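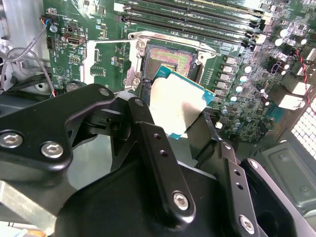

A processor held in front of the open socket on a computer motherboard.

Family mealtimes in the first years: Régis Poulain on fussy eating

The parents' advice service at Gillarside Family Centre sees 36 families each month, and a good number of them arrive with the same concern. A child who ate willingly at twelve months has, by the second birthday, begun to refuse most of what is put on the plate. Régis Poulain has led the centre's mealtime support programme since it opened, and previously worked in nursery catering at Cluvwood. We spoke to him in the centre's teaching kitchen shortly before the August break.

Mr Poulain began by saying that a period of refusal is very common. "Parents come in and apologise to me," he said. "They feel they have done something wrong between the first birthday and the second. I ask them to tell me what the child ate over the whole week, and the picture is usually a good deal better than they feared."

The programme asks families to keep a simple food diary for a week before the first appointment. Portions are not weighed. Parents write down what was offered, who was at the table and how long the meal lasted. The last of these is often the most useful entry, according to Mr Poulain, who recalled one family whose evening meal had stretched to an hour and a half.

"By that stage the child is tired, the parent is tired, and the food is cold," he said. "We suggested they clear the plates after half an hour, without comment. It took them some weeks to feel comfortable doing it."

Asked whether children should be given a separate meal, he was cautious. The centre advises one family meal with at least one item the child is known to accept, such as bread, rice or plain pasta. New foods are placed on the table in small amounts and left there. No praise is given for tasting and no pudding is withheld for declining. Mr Poulain acknowledged that grandparents sometimes find this hard to accept. "I was raised to finish my plate," he said. "I understand them very well."

The group sessions follow a course written by the early years team at Protberg, adapted for local use. Last year 17 groups were held, each open to parents and children together. The children wash vegetables, tear salad leaves and stir, and nothing they prepare has to be eaten. Sessions on Sunday mornings were added for parents who work during the week – these now fill first.

A grant of £600 from the Lecomte Fund has paid for low stools and child-sized kitchen tools. Mr Poulain would like to use any future funding for home visits, which the centre can offer at present only to families referred by a health visitor.

He was clear about the limits of the service. A child who is losing weight, who coughs or gags regularly at meals, or who accepts only a handful of foods over several months should be seen by a GP or health visitor. "We are glad to help with the ordinary difficulties," he said. "If a parent is worried about growth or swallowing, I would want them to ring the surgery that same day and come to us afterwards."

Places on the autumn groups may be booked at the centre's reception desk.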